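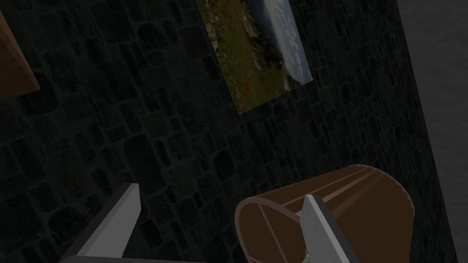
Zulstead Regional Library – Interlibrary Loan and Circulation Department

To: Branch and partner library list
From: Visitación Barroso, Interlibrary Loan and Circulation
Date: September 25, 2019
Subject: Re: Return labels and due dates for courier loans

Dear colleagues,

Thank you to the branches that replied to the July notice. The Sidness branch raised several points that apply to everyone who sends or receives items by courier, and I am answering them on the list so that all desks work from the same instructions. The message from Sidness is quoted in full at the end.

Due dates. The due date printed on the paper strip is the date by which the item must be back at the borrowing branch. It is not the date by which it must reach the lending library. Staff do not need to subtract days for transit. The system already adds 11 days after the patron's due date before the lending library receives an overdue notice. If a patron asks for the date, please read the one on the strip.

Renewals. A patron may request one renewal, and the request must be entered before the due date. Lending libraries may decline. Where a renewal is declined, the borrowing branch should telephone the patron, as the automatic e-mail does not go out for these items. We have asked for this to be corrected and have been told that it will be part of the next system update.

Labels. Please continue to use the white return labels until your supply is gone. The new labels carry the Limsakul route code in the upper right corner, and the old ones do not, but the courier has agreed to accept both through the end of the year. Handwritten labels are accepted only if the three-letter branch code is in capital letters. Please do not place a label over the barcode of the item itself. Of the 363 items held at the sorting room over the summer, 38 were held for this reason alone.

Bags and bins. Loans to Trirkum travel in the zippered bags, and all other loans travel in the gray bins. A bin should not weigh more than 60 pounds when closed. Audiobooks and discs go in padded sleeves, which may be ordered on the usual supply form – please order by the box and not singly.

Damaged items. If an item arrives damaged, note the damage on the strip, keep the strip with the item, and write to this department before lending it to the patron. Branches should not attempt repairs on material owned by another library, including small tears in dust jackets. Charges, if any, are settled between departments and should not be quoted to patrons at the desk.

Pickup times are unchanged at all branches except Sidness, where the driver now comes in the morning. Bins there should be closed and at the staff door by the time the building opens.

Questions may be sent to me directly or to the list.

Visitación Barroso
Interlibrary Loan and Circulation
Zulstead Regional Library

----- Original message -----
From: Sidness branch, circulation desk
Subject: Return labels and due dates for courier loans

> Hello all,
>
> We have a few questions after reading the July notice. Our patrons
> are confused about the due date on the strip and some of them are
> bringing books back a week early to be safe. Is it the date for us
> or for the lender?
>
> We also still have most of a carton of the old white labels. May we
> use them up, or should they be recycled? One of our bins came back
> last week with a note saying the label was wrong, but the note did
> not say in what way.
>
> Last, a book for one of our patrons arrived with a loose spine. We
> have tape here and could mend it, but we thought we should ask
> first. It is on the hold shelf with the strip inside.
>
> Thank you,
> Sidness desk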